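Simulated arm won't ring the first bell, class project due in February

Posted by tondville_robotics_mom, Nov 15, 2018

My kid's after-school club is doing the Kimaro challenge, where a simulated arm has to ring three bells in the order it's told. I signed up to "help with snacks" and am now apparently the software department.

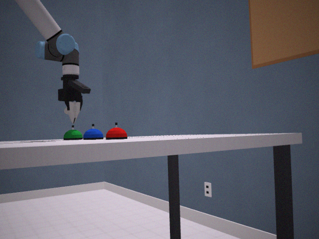 We have 400 practice runs saved and the arm gets a decent score on 88 of them. In the rest it goes down toward the green one and then just hangs there, like me outside the dentist. The club uses Moltis to train it. Do we need more runs, or different ones?

Hatura56

Different ones. Open your saved runs and look at the last second before each press. When kids drive the arm by hand they slow down and dither right over the plunger, and the program learns to dither too. It's a very good student that way. Trim the dithering, train again, and see what you get. We threw out 135 runs last year and our score went up, to the great sorrow of whoever recorded them.
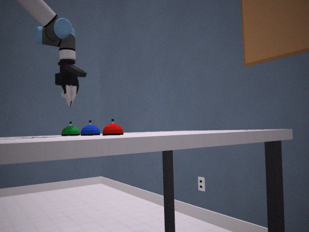

Check your height setting too. Ours was off by a hair and we blamed the kids for two weeks. If the fingertips stop with a clear gap over the green button, the way they do there, write down the tip height at that moment and compare it with the height in a run that scored. Do the same for blue and red before you change anything.

gearsandglue

Have you tried restarting it? Worked for us. Also snacks are important, don't let them take you off snacks.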